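Test your gripper on the dullest bowl in the house

I have spent most of February comparing two-finger grippers, and I have come out of it with an opinion I hold more strongly than I expected to. We should be testing them in living rooms, on folding tables, with ordinary stainless steel mixing bowls, and we should be doing it far earlier than we do. The bench rig can come afterwards.

I know how that sounds. I like a bench rig as much as the next person. For years I started every comparison the same way, with a set of foam blocks, a force gauge and a spreadsheet, and the numbers were lovely. You could rank five grippers in an afternoon and go home pleased with yourself. What the ranking told you was which gripper was best at foam blocks.

A kitchen bowl is a much better teacher. It is thin where you want to hold it and wide everywhere else. The rim slopes. It slides on a smooth table if you push it even slightly off line, and it rings like a bell when a finger touches it too fast, so the whole household knows you have got your approach wrong. Put a smaller bowl inside it, a little off centre, and you have a really lovely problem: two rims near each other on one side and far apart on the other, and a finger that has to find its way between them or leave one alone entirely.

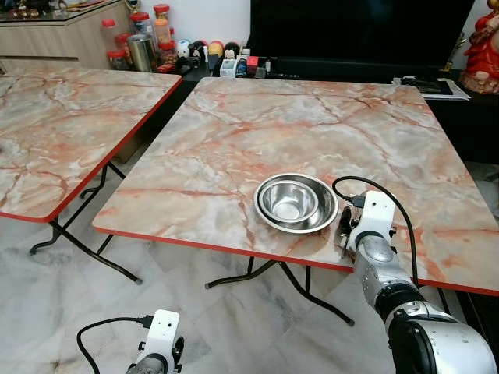
Finger thickness is the thing I would ask any maker about first. The sheets we get sent are full of grip force, and grip force hardly matters for bowls! Nothing in that cupboard is heavy. What matters is whether the tip can get past a rim without shoving it along, and whether the finger is long enough to reach down the inside wall before the housing bumps into something. The Clekmont pair I borrowed last year had enormous force, far more than I could ever use, and tips like the end of a chisel handle. Great on foam. With nested bowls it was like picking up a contact lens in ski gloves.

Dridex went the other way with their slim set, and I was ready to love it. The tips went in beautifully. Then the smooth pads met smooth steel and the bowl simply turned in the grip, slowly, like someone rolling over in bed. I put a strip of rubber tape on the pads and it became a different gripper. That is a small change that costs next to nothing, and I only tried it because the bowl had shown me the fault so plainly. A force gauge would have passed the thing without comment.

My friend Huệ Hà disagrees with me about nearly all of this, and she is usually worth listening to. Her argument is that homes can't be repeated. The light moves, a table wobbles on one set of folding legs and stands firm on another, and when a trial goes wrong you can't say which of the dozen loose factors did it. She would rather have 80 clean trials on a bench than any number of messy ones in a front room. If you are choosing between two controllers that differ by a hair, I think she is right, and I have told her so.

But most of us aren't there yet. Most of us are choosing between arrangements that differ by a mile, and we don't know it, because the bench has been tidied until the difference no longer shows. Take light. On a matt grey bench top under a diffuse lamp, every camera I have tried finds a steel bowl perfectly well. Put the same bowl on a shiny patterned table and it starts wearing the pattern. The steel picks up the veins and the colour of whatever it stands on, the depth reading goes to lace, and a camera that looked like a bargain suddenly looks like a bargain for good reason. I have changed my mind about two cameras this way, one in each direction. It took a morning.

Small shiny things are worse still. A bowl at least has an outline you can guess at. Something little and metallic, under a window or a ceiling lamp, can turn into a blob of glare with no edges at all, and then you find out what your controller does when it is unsure. Does it slow down? Does it stop and look from another angle? Does it march on to where it last believed the object was? I care about that answer more than I care about top speed, and I have yet to see it on a data sheet.

Then there are cables, and here I become a bore at parties. I can't think of any part of an arm that gets less thought and causes more bother. The gripper maker supplies a connector and regards the matter as closed. The arm maker regards everything past the wrist as somebody else's business. In between hangs a length of cable that has to be long enough for the wrist to turn fully and short enough not to go wandering among the crockery, and those two lengths are never the same length.
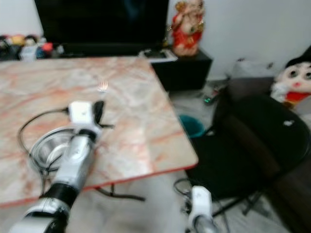
Shaimaa Ait Ali, who taught me most of what I know about setting up two arms side by side, has a rule that I have stolen. Before any trial that counts, she drives both arms slowly through every reach they will need, corners of the table included, and watches only the cables. She doesn't look at the grippers at all. If a loop touches an object, or goes tight, or drops over the front edge where the other arm might catch it, she stops and routes it again. It takes her 4 minutes. I used to skip it, and I would lose an hour later on working out why the left wrist kept arriving a finger's width short.

With two arms it matters more than twice as much, which I hadn't appreciated until I tried it. One arm can be nursed round its own cable. Two arms have to share a space, and the path that suits one is very often the path the other's lead is already lying across. When I compare grippers now I write down where the connector sits, on top or at the side or at the back, before I write down anything about the fingers. A connector on top throws the cable up in an arch, good for keeping it off the table and bad if there's a head camera looking down between the arms. One at the side keeps the view clear and sweeps the worktop like a cat's tail. I prefer the top, and I move the camera. Plenty of sensible people would choose differently.

I should say something about money, as people always ask. The pair I have ended up liking best is the Ustwood, which cost us £2,397 with the spare fingers, and I wouldn't call that cheap. The Hamdy set comes in well below it and is very nearly as good, let down by screws that work loose and a finger mount that needs shimming. If you enjoy shimming, buy the Hamdy and spend the difference on a better camera. I mean that kindly. I enjoyed it for two evenings.

What I'd love to see is makers doing this themselves and publishing it, faults included. Give us a steel bowl on a glossy table in somebody's sitting room, with the telly and the ornaments and the office chair left where they live. Run it until something slips, and then tell us what slipped. I would trust a firm that did that far more than one that sent me another curve of force against current, and I think they would sell more grippers too, though I'm the wrong person to ask about selling.

Huệ has agreed to a swap next month. I run her bench trials to the letter with no grumbling, and she brings her favourite gripper round to a folding table and lets me choose the bowls. I've already picked them out.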